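Search this site Enter keywords Go

Two-Armed Robot Gets Its Own Spare Parts Room at Lutalville Plant

Ngata moves the upkeep of its Inari cell in-house after a year of service calls

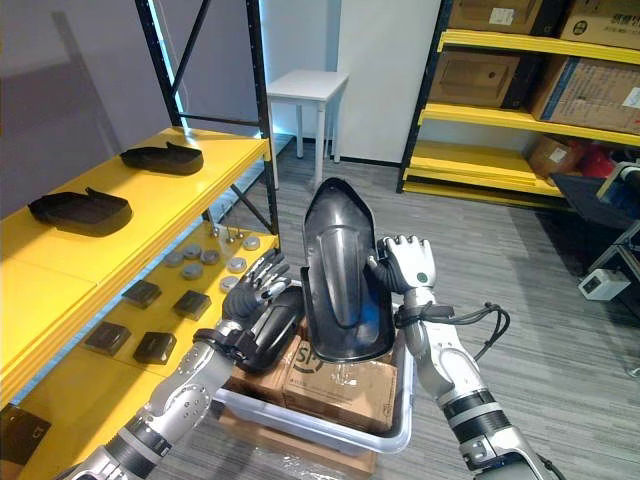

By the Business Desk | October 10, 2019 | Lutalville

Ngata, the contract packing company on the south side of Lutalville, has stopped sending its two-armed robot out for service and now looks after the machine on its own premises, the company said this week.

The robot was supplied by Volton and runs in a work cell the plant calls Inari. Until May, any fault that could not be cleared from the control panel meant a visit from a Volton technician or a trip back to the supplier's shop. The plant lost 36 working hours to those waits in the first part of the year, according to figures the company shared with its staff.

Parts are now kept in a carpeted storage room with yellow shelves. Molded black plastic pieces have a shelf to themselves, with round gray metal discs, small pins and dark square blocks on the one below. Boxed stock goes on a second set of shelves across the room. The robot does part of the sorting itself, lifting black plastic shells at a white bin with its jointed hands.

That handling work also serves as the machine's regular check. A shell has to be gripped by its edge and held upright, and a hand that has drifted out of adjustment will tilt the piece or let it slide. Staff watch for this at the start of each shift. If the grip is off, they run the finger calibration again before the robot is given anything else to do.

The check takes 20 minutes when nothing is wrong. It covers the fingers first, then the wrists, then the elbows. Each joint is moved slowly through its full range while a worker listens for grinding and looks at the readings on a laptop. Cables get a look as well. A cable that loops out from a wrist needs enough slack for the arm to turn, but too much of it can catch on a shelf post or the rim of a bin. The plant had two cable faults last winter and traced both of them to the same bend near the right wrist.

Finger joints are the parts that wear fastest. Ngata replaces them on a schedule, after every 1,000 hours of running time, and does not wait for a failure. The larger joints at the shoulder and elbow are left alone unless the readings change. Screws along the forearms are checked once a month with a torque driver, and any that have backed out are cleaned and reset.

Repairs that involve the motor drives still go to Volton. The supplier also keeps control of the software, and updates are loaded only when the cell is shut down and both arms are parked. The plant has asked for updates to come with written notes after one of them changed the grip force settings this spring. It took most of a morning to find out why the robot was dropping parts.

The company has logged 217 maintenance entries for the Inari cell since the change. Most are routine – a cleaned sensor, a tightened strap, a recalibrated finger. The log is kept on paper at the cell and copied into the plant's system at the end of the week.

Ngata would not say what the arrangement costs. It said the money once set aside for call-outs now goes to spare parts and training. Workers on both shifts have been through a short course on the arms and hands, and a longer one on replacing wrist units is planned for the winter.

A second cell is under discussion for the building's north bay, where the floor would first have to be leveled. The company has not placed an order. If it goes ahead, both robots would draw on the same shelves, and the storage room would need another rack along the back wall.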